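Search articles Go Kids' Corner

What Is a Shadow, and Why Is It Always So Gray?

Put a thing on a white table and you get two things: the thing, and its shadow. The second one is free.
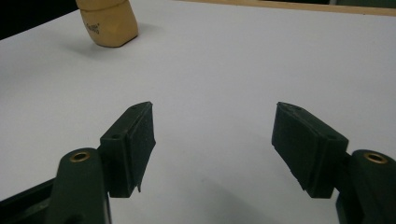 Nuno Matos asks whether a shadow weighs anything, and if so, who has been carrying his all this time.

Good question, Nuno. A shadow weighs nothing at all. It isn't made of stuff. A shadow is a place where some of the light didn't arrive.

Light travels in straight lines and is very stubborn about it. When it meets a block, or a shoe, or your little brother, it can't bend politely around the side. It gets stopped. The tabletop behind the block was expecting light and gets less than its neighbors, so it looks darker. We call that dark part a shadow, mostly because "the bit that missed out" takes too long to say.

Why a white table?

White things bounce back most of the light that lands on them. Black things keep nearly all of it for themselves. On a white table, even a small amount of missing light shows up. Try the same trick on a black tray and you may hunt for your shadow until dinner.

Why gray and not black?

Because a room is full of secondhand light. It bounces off the ceiling, the walls and the fridge, and some of it sneaks into the shadow from the side. To get a really black shadow you would need one lamp and a room that bounces nothing, and then you would trip over the chair.

Soft edges and sharp edges

A small, bright light, like a flashlight across the room, makes a shadow with a crisp edge. A big light, like a cloudy sky, makes a soft one. That's because a big light comes from many spots at once, and each spot draws the shadow in a slightly different place. The result is blurry, like a picture drawn by a whole class sharing one pencil.

Try it yourself

You need a white table (or a sheet of paper), a flashlight and something that stands up without help. A bath sponge works. So does a potato, if you choose a calm one.

Hold the flashlight high, right over your potato. The shadow is short. Now bring the flashlight down low, to one side. The shadow stretches away from the light and gets very full of itself. The sun does this to you in the evening, when your legs appear to be 18 feet long.

Last, hold your hand between the light and the table. Move it closer to the flashlight and its shadow grows. Your hand stays the same size — check, if you're worried.

Then put the potato back.

31 comments Shared 18 times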